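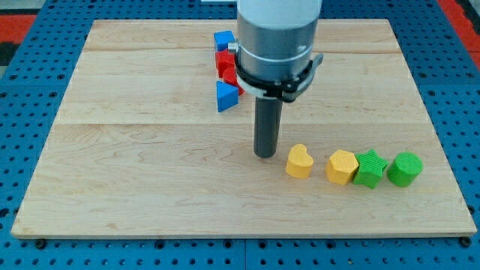

Maple board on the blue table, finger down near the middle, blocks in two groups.

26 February 2022

Push finger, second version. Mounted and running on the arm by mid-morning.

The first finger had a flat end and dug into the wood whenever the table height was off by a hair. Hiếu turned a new one with a rounded end, same shank, and it slides over the plank seams without catching as long as the height is right. Clamp ring is the old one. I had to open the slot slightly with a file to get the ring to close evenly, so if anyone takes it apart, put it back with the bolt facing front. The other way around it sits crooked.

Board is the Meder offcut Yasmine brought in June. Three strips glued up, planed at Plillstead, no finish yet. I checked it with the straightedge along both seams. The back seam is fine. The one near the middle has a slight step at the left end, not enough to feel with a fingernail but enough to see in the force log. Scrape it before oiling. Tomás wants wax, I would like to try it bare for another week first, because wax will change the friction and we'd have to redo everything below.

Height calibration: touched off at the four corners and the center, fitted a plane, set the travel height from that. Feet on the front side needed a quarter turn each. After that the touch-off points agreed well enough to stop fiddling. Don't lean on the table while it runs. Reda did, and we lost a run.

Push test, one block at a time, straight line, 34 mm/s:

Cube and the rectangular block go where they are sent if the finger meets the face near the center. Off center they turn and slip away, same as before.
Cylinders roll off the finger sideways. Expected. Short pushes with a correction in between work better than one long one.
Triangular prism is fine on a flat side, poor on an edge.
Hexagon is the best behaved of the lot.
Star catches the finger between two points and then tracks very well. Useful, but only if it starts in the right orientation.
Heart is the worst. It tips if the finger comes in high. Reprint with a wider base or leave it out of the scoring.

Ran the sorting script after lunch, yellow and green to the right, blue and red to the left. Best streak was 18 pushes without a stop. Most stops were the planner giving up when two blocks were touching, it has no idea how to split a pair. Paraskevi thinks a small wedge move between them would do it, coming in from the back. She'll write it up in the Belkadi branch so it doesn't get mixed with the calibration changes.

Also: the log fills up fast. Some 1,000 lines per run with the force readings on. Turned it down to every tenth sample.

To do
Scrape the seam.
Reprint heart, slower first layer, different filament (the Flallonell spool is nearly out).
Second bolt for the clamp ring, the head on this one is starting to round.
Travel limit at the back edge, at present only the script stops it.
Ask Tomás for the 9 mm reamer back.

Arm parked, power off at the wall. Left the board clamped down from below, so undo that before trying to lift it.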